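**Subject:** Re: [arms] Which fingers for cloth?
**From:** Elibariki Laizer

Hamisi Shirima wrote:

> We are about to order fingers for the two arms in the back lab and I would like to hear from people who have handled clothes with theirs. We have the stock ones that came with the Mugo gripper and they are fine for blocks and cups. With a T-shirt they either pinch nothing or take two layers at once.
>
> Questions:
>
> 1. Is it worth paying for the Brindico soft pads, or do hard fingers do the job if the tip is the right shape?
> 2. Does anyone run a wrist camera close enough to see the tips? Ours looks past them.
> 3. What is a sensible closing force for thin cloth? The Mugo manual only gives the top figure.
>
> We can spend a bit, but I don't want to buy three sets and put two in a drawer.
>
> Hamisi

Hamisi,

We went through this in August, so I'll tell you what we tried and what we kept. It was one arm, one table and a pile of children's and adult clothes, so take it as that.

On your first question. We compared 3 sets of fingers: the Brindico soft pads, the stock Mugo fingers and a hard pair from Povix with a blunt, rounded tip. Each set got 50 attempts at picking up one garment from a heap and moving it clear of the table. I counted a pick as good if the garment came up in one go and stayed up until the arm stopped. Two garments together counted as a miss.

The soft pads were the best at holding on. Once they had the cloth they didn't let go of it. The trouble was getting it in the first place. They are thick at the end, so on a flat piece of cotton they push the cloth away in front of them, and you need a good fold standing up before they get hold of anything. They also pick up lint, and after a morning's work the grip was noticeably worse until I wiped them down. If you buy them, get something to clean them with at the same time and ask Brindico what is safe on the rubber. I used a damp cloth, which worked.

The stock fingers did what you describe. The tips are too square. I filed the corners off an old pair and they improved, but one of them now sits a little short and I wouldn't do it to a good set.

The blunt tips were the ones we kept. They slide under a fold without snagging, and you can press them down into the table covering a little before closing, which helps with thin things. They missed 9 of the 50, nearly all of them on one slippery lining. They are worse than the pads for anything heavy and wet, but we don't do wet. 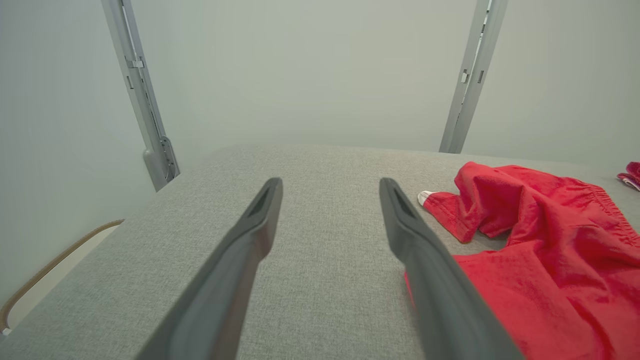 The table matters more than I expected. We started on a bare board and the tips either stopped short of the cloth or hit the board and tripped the force limit. With a covered top that gives slightly you can set the approach height a few millimetres low and let the surface take up the error. Ours is fabric over foam. Choose a plain colour that isn't close to anything in your pile of clothes. Ours is grey, and the grey school socks are a nuisance.

On the camera. Yes, put it where it can see the tips, and both of them. We had it further back at first, on the bracket Nisuris sells, and had the same problem as you: a good view of the table and no idea what was between the fingers. Moving it in cost us some of the wide view, so we kept a fixed camera overhead for finding the heap and use the wrist one for the last part of the approach. A few practical points:

- Fix the exposure. On automatic it hunts whenever a dark garment fills the view, and the fingers go in and out of shade.
- Matt fingers are easier than shiny ones. The Povix pair comes matt. I had tape on the stock pair for a week and it peeled.
- Tie the cable down at two points on the wrist. With one point it worked loose on a Saturday run and I lost the whole afternoon's recordings.
- Redo the calibration after changing fingers, even if the new ones look the same length. Ours differed by enough to matter on thin cloth.

On force, I can only give you our own settings. Full force is no use for clothes. It doesn't hold thin cotton any better and it left marks on a knitted jumper. On our controller the setting runs in steps up to 400 and we stay in the bottom quarter for nearly everything. I'd start low, go up until the cloth stops slipping when you tug it by hand, then add a small margin. Closing speed made more difference to us than force. If the fingers shut fast they knock the fold flat before they have it.

For two layers at once, I don't have a full answer. What helps is to lift a little way, stop, and give a short shake — the second piece often drops off if it was only caught by an edge. Waistbands and hoods are still hard. Elastic especially, as it springs out of the grip when the rest of the garment takes the weight, so we try to pick legs and sleeves first if the overhead camera can find one.

If I were ordering today I'd get the blunt pair and nothing else, use them for a month, and only then decide about the pads. I can lend you our Brindico set if you want to try them before paying. They fit the Mugo mount with the longer screws, and I still have those somewhere.

I have the attempt log as a spreadsheet. It is untidy and the notes column is half in Swahili, but you're welcome to it. Let me know which controller version you have and I'll send our settings file too, as the older one won't load on the new release.

Elibariki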